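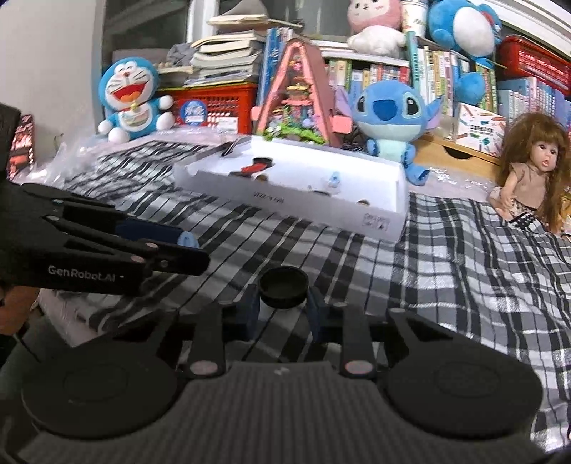 Robot teaching by demonstration is the practice of showing a robot a task instead of writing out each movement as program code. The person giving the lesson is usually called the demonstrator or operator.

There are three common methods. In hand guiding, the operator takes hold of the arm and moves it through the task while the joints record their positions. In remote control, also called teleoperation, the operator works a separate set of handles or a smaller copy of the arm. In the third method no arm is present – the operator carries a gripper in each hand, and a camera on the tool records what the fingers do. This last form can be used in ordinary homes, on beds, tables and shelves, with small household items such as bottle caps.

A single task is normally shown many times, with the objects moved between attempts. The Skastis project, led by Floarea Vasiliu, collected 2000 demonstrations of 12 household tasks. Dorin Hodoroagă later found that 35 of them had been stored under the wrong task name, and a corrected set was released in August.

Hand guiding gives accurate joint data but is tiring with heavy arms. Remote control is slower to learn, and the operator may have little sense of touch.

See also: Trokum gripper; Teach pendant

Print this page | E-mail this article
Shares: 7
© Sanmont Reference | Contact | Back to top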